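Why cloth creases, and how folding helps
Household Science for Ages 8 to 11, sheet 6
Text: Cecilia Lamptey

Cloth is made of yarn, and yarn is made of fibres twisted together. In a woven cloth, one set of yarns runs lengthways (the warp). The other set runs across, over and under the first (the weft).

When cloth is bent, the fibres on the outside of the bend are stretched and those on the inside are squashed. A cotton fibre does not spring back fully. The line that remains is called a crease.
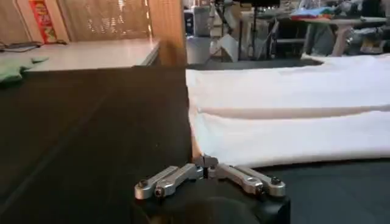

Folding puts the bends where you want them. A crumpled cloth is bent in many directions at once, so it dries with creases all over. A folded cloth has a few straight bends and lies flat between them. Compare the white cloth, folded in layers on the dark surface, with the green one crumpled on the white countertop. Even the white cloth has slight wrinkles. Smoothing it with a flat hand before each fold removes some of these.

Try it: take two dry cotton tea towels of the same size. Fold one in half twice and crumple the other into a ball. Leave both overnight under books of equal weight. Open them and draw the crease lines you find on each.

Words to learn: fibre, yarn, warp, weft, crease.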